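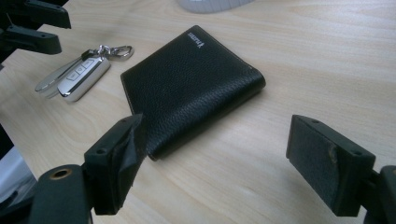 Plirell segmentation branch, February entry. The purpose of this session was to determine why the object mask is lost during the last part of the approach, when the gripper's own fingers take up a large share of the view. The current mask model was trained mostly on views from farther back. Dark items are the hard case: a black leather wallet lying between black grip pads gives the model very little to separate by color, and the chrome or silver trim on the key fob next to it draws most of the confidence. The old threshold merged the wallet with the right finger in 14 of the frames reviewed.

Change made: a fixed finger mask is now subtracted before the object mask is computed. The mask is built from views of bare table, one for each gripper, and stored with the Tenetti calibration file.
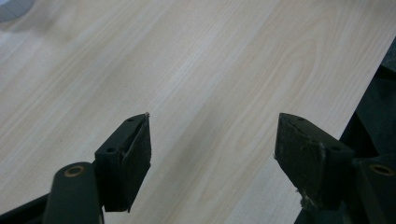 The mask must be rebuilt whenever a pad is replaced or remounted. A worn pad edge produces a ragged outline, so the tool now grows the mask by 2 pixels before saving. Growing it further removed real object pixels at the contact line and was rejected.

Time alignment was checked next. The head view and the gripper view are matched by the Kaewsai logger, which had been dropping entries when its buffer reached 600. The buffer is now flushed early, and no gaps were found in the 9:15 run or in the one after it. 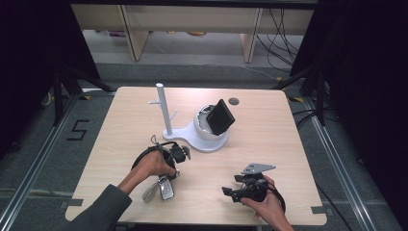
Head view: wood-grain table, white stand with cup-shaped holder, key fob at left, hand-held gripper at right.

The planner side is unchanged. Trirkeo still receives one pose per object and does not use the mask directly. Its pose for the keys jumps when the fob and ring are split into two regions - a merge rule based on distance was tried and left switched off, as it also joined the keys to the wallet.

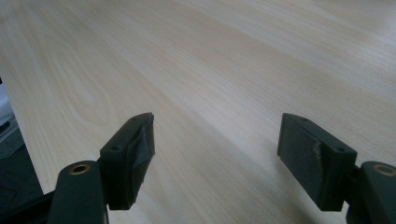 Wood grain remains a minor source of false regions, chiefly where it curves into closed ovals. Raising the minimum region size removed most of them. Glare was not addressed.

Open items: rerun the 14 failed frames with the new mask; add a check that refuses a calibration file from the wrong gripper; decide whether the merge rule should use depth. Branch is not to be merged until the first two are closed.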